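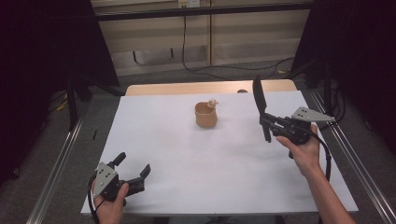

Small clay-coloured cup, little pale knob on the rim.

Threads > Pots & Kitchens > Diarmuid Ó Dálaigh

Reading time: 4 min

1/ Right, the "living clay" cups. I have now been sent the same advert by my sister, my dentist and a man I bought a bike from. The claim is that unglazed clay "restructures" your water and puts minerals back in. I've read the whole sales page so you don't have to.

2/ The page is by an outfit called Nimeo. It runs to 3,662 words. The word "mineral" is all over it. The name of a mineral appears once, and it's "calcium and others".

3/ And others! Which others? Clay can have all sorts in it, some of which I'd rather not drink. If you're selling me the idea that stuff moves from the cup into the water, you'd better be able to say what the stuff is.

4/ To be fair, one bit of this is old and sound. Porous clay cools water. It seeps through the wall, evaporates off the outside, and takes heat with it. People in hot countries have kept water jars this way for thousands of years. No argument from me.

5/ But that needs a big jar, dry air and a few hours. A cup of water on a kitchen table in Ennis in March is already cold. I don't need help there.

6/ Next, "alkalising". Nimeo say their cup shifts water "towards the body's natural balance". Your stomach is full of acid. Whatever you tip in there gets dealt with. Your blood looks after its own pH and takes no notice of your crockery.

7/ There is a chart. The chart has a line going up. The bottom of the chart says "time" and the side says "vitality". I looked for units for longer than I'd like to admit.

8/ "Tested by 3,212 happy drinkers." Tested how? I wrote and asked. The reply said customers had filled in a form after purchase. The form asks how much you love your cup, from "a lot" to "completely".

9/ A few of you have sent me the rival one, Doltent, as the "serious" version. Doltent has a PDF, I'll give them that. It's 27 pages long and the first 19 are photographs of a river.

10/ The actual test in the Doltent PDF: they left tap water in a cup overnight and it tasted less of chlorine in the morning. Grand. Now do it with a jam jar. Chlorine goes off on its own if you leave water standing with the lid off. There's no jam jar in the PDF.

11/ I did ring Ultan Ó Conaill, who has been making pots since before I could drive. His view, printed with permission: "If it's fired right it does nothing to the water, and if it isn't fired right I wouldn't drink out of it."

12/ He also said unglazed cups are a pain to clean. They hold on to whatever was in them last. Put coffee in one and it's a coffee cup for life. Milk, don't even think about it. Funny how the washing-up never makes the sales page.

13/ Some replies to the last thread said I'm against handmade things. I'm not. I like a wonky rim. I like a cup that sits badly in a row with its mates. If somebody wants to charge fair money for that, I'll likely pay it. I just don't want a health claim stuck on the side.

14/ And on price: the Nimeo cup is €257. For one. There's a "family ritual set" and I closed the tab.

15/ Someone asked was the Sekiguchi glaze stuff the same carry-on. Different thing. That's a glaze, they say it's a glaze, they tell you what's in it and what temperature it wants. I have no quarrel with a label that reads like a label.

16/ If you own a clay cup and the water tastes nicer to you, I believe you. Water out of a thing you like does taste nicer. Earthy, too, which some people enjoy. That's taste, though, and the advert is selling medicine with the word "medicine" taken out.

17/ What would change my mind: same tap, same night, clay cup against plain glass, sent to a lab that doesn't know which is which, and every number printed, including the dull ones. I've asked both firms. Nimeo sent me a discount code.

18/ Doltent haven't replied. If they do I'll put it here, whole, with nothing trimmed.

Apr 29, 2026

More from Diarmuid Ó Dálaigh
- Cirnosier bread bags: is it just a bag?
- Salt lamps, again
- What "food safe" means on the bottom of a mug
- I boiled my wooden spoons and learned very little
- Copper bottles and the missing study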